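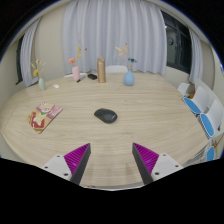 One table, too much stuff on it

Seidu Asante
My table is where I work and also where we eat, and by Tuesday it's a mess again. Where do you all put things so there's room for a laptop? I don't want to lose my flowers!

Cilow
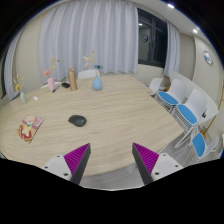
I'd start with what you never touch while working. Vases can stay at the back, they look nice there. The booklet next to the mouse could go on a shelf though, and you'd get that whole left side back.

lorneck7
get a bigger table lol

Kleinschmidt

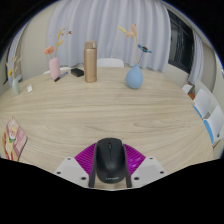
I had the same problem for years (still do on weekends). Get a shallow tray for the little things. The marker and that black case would fit in one easily, and I'd keep the tall bottle well away from the laptop!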